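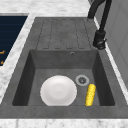 gritless_hinge wrote:
I've been teleoperating in simulation for a pick-and-clear project since August and I'm starting to doubt the whole approach, so talk me into it or out of it. The setup is Clokska for the kitchens, a secondhand VR headset and two hand controllers. We record a person doing the job remotely, then train on the recordings. The job is "clear the sink." Today's layout is a plate lying flat on the floor of the basin, close to the front wall, with a yellow thing next to it that I take for corn on the cob. Easy for a human. By remote, getting an edge of that plate up is miserable. There's no feel at all, so I press down, the fingers skate, and I end up shoving it into the wall and hoping it tips. I have 213 recordings of sink clearing and I'd call maybe a third of them something I'd want a robot to copy. The vendor page for Wandik (the training package we're using on top) says "a handful of demonstrations per task." What size hands do these people have?

plumbbob77 wrote:
"A handful" means a handful from their best operator, on a layout they picked. Same as fuel economy figures.

What's your spread on object positions? If the plate always starts in the same spot, your policy is going to learn where the plate goes and ignore the camera.

gritless_hinge wrote:
Positions get shuffled on reset, and so do the objects. The basin stays put relative to the counter, but the cabinets and finishes change between scenes. I'm not worried about variety. I'm worried that what I'm recording is a guy fighting his controllers.

sorrel_ann wrote:
That is what you're recording, and it's a problem you can work on. I did teleop demos for a living for a while (real arms, not sim) and my first couple of weeks were garbage. Then it settled. Three things helped me:

Slow down on approach and don't stop. Every pause goes in the data, and the model learns to pause. You get a robot that hovers over a plate like it forgot why it came in the room.

Pick one way to do a thing and stick to it. If you tip the plate against the front wall, always tip it against the front wall.

Throw out bad ones the same day. You will never go back and do it later.

plumbbob77 wrote:
Disagree with the second one. If you always tip against the front wall, what happens when the plate is in the middle of the basin? You get a robot that drags it across to the wall first, because that's the only trick it knows.

sorrel_ann wrote:
Dragging it to the wall is fine! People do that. I'd take one ugly trick that works over four pretty ones it can't choose between. Mix four strategies at random and it averages them and grabs air.

plumbbob77 wrote:
Depends on the model. The newer ones handle a mix better than that.

sorrel_ann wrote:
So I keep hearing. I have yet to see it on an arm I was standing next to.

dorm_fridge wrote:
Can I ask the dumb question? Why teleop in sim at all? If the contact is fake, then you're teaching it to deal with fake contact. Grab a real plate, put it in a real sink, move the arm by hand. We do hand guiding on a small Ikonen arm at work and it took 10 tries to get a decent wipe-down motion.

gritless_hinge wrote:
Because I don't have an arm. Also I can reset a sim in one click, and it doesn't break plates.

And a wipe-down is a path. You could play it back blind and it would mostly do the job. Picking up a plate that isn't where it was last time is a different animal. How often does your arm miss when somebody moves the bucket?

dorm_fridge wrote:
Often. OK, fair. We put tape on the table so people stop moving the bucket.

gritless_hinge wrote:
Tape. See, this is my whole complaint with demos of demos. There's always tape.

Let me put up another one, same kitchen but looking at the sink from the front.

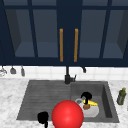 gritless_hinge wrote:
Anyway, on the question of views. I've been told to record everything I can and sort it out afterward, and I've also been told to pick one view and live with it. My feeling is that the operator should see what the policy will see, and if I can't do the job from that view then the policy has no business being able to either. With the kettle in the basin I keep lining up on the black handle and finding out I'm way short, or I catch it and knock whatever is sitting beside it. In the headset I can lean over and look. The policy can't lean.

sorrel_ann wrote:
Yes, this. You're leaking information. You lean, you see the gap, you reach in with confidence, and the recording shows a confident reach with nothing in the images to explain it. Turn off head movement and do 20 minutes that way. You'll hate it, and the data will be better.

plumbbob77 wrote:
Or give the policy more than one view and keep leaning. Cameras are free in sim. On your front view I can see there's a pale round rim tucked in to the left of the kettle, but I couldn't tell you whether it's a bowl or a cup or how deep it goes. A second view from higher up would settle that for you and for the model. I don't see the point of making the operator suffer on principle.

What's the big red ball? Target marker?

gritless_hinge wrote:
Never mind the ball, I'm asking about views.

Cameras are free until somebody wants this on hardware, and then it's mounts and cables and calibration, and the first person to bump one ruins a week.

kelp_and_rust wrote:
Reading along because we got pitched Plenov for a commercial kitchen, dish return mainly. The pitch was that our own staff would "teach" it with a headset over a weekend. Based on this thread I should be asking how many recordings their number is based on?

plumbbob77 wrote:
Ask that, ask who did them, and ask how many got thrown away. The last one is where they go quiet. I've seen a setup advertised at some 2000 demonstrations where the kept set was a lot smaller, and the only two operators worked for the vendor.

sorrel_ann wrote:
Also ask them to run it while you place the dishes. Don't let them place the dishes. Put a plate flat on the bottom, tight to a wall, and stand there.

I'll say one thing for it though. When the data is clean this stuff does work for narrow jobs. I watched a policy trained on my own demos rack cups for an afternoon and it was good. Better than me on the controllers, a bit annoyingly.

gritless_hinge wrote:
Cups have a place to grab, though. I'd believe cups.

OK, what I'm going to do: fixed view, no leaning, one plate strategy (sorry plumbbob), re-record the sink set and delete as I go. Same training settings so it's a fair comparison with the old set. If the new one isn't clearly better on plates I'm going back to scripting the thing.

plumbbob77 wrote:
Hold back some layouts where the plate is nowhere near a wall and score those separately. If I'm wrong I'd like to see it.

gritless_hinge wrote:
Will do. Don't expect numbers this week. My wrists are done after an hour and the left controller drifts.

dorm_fridge wrote:
Drift on mine was the battery contact. Bend the spring out a little.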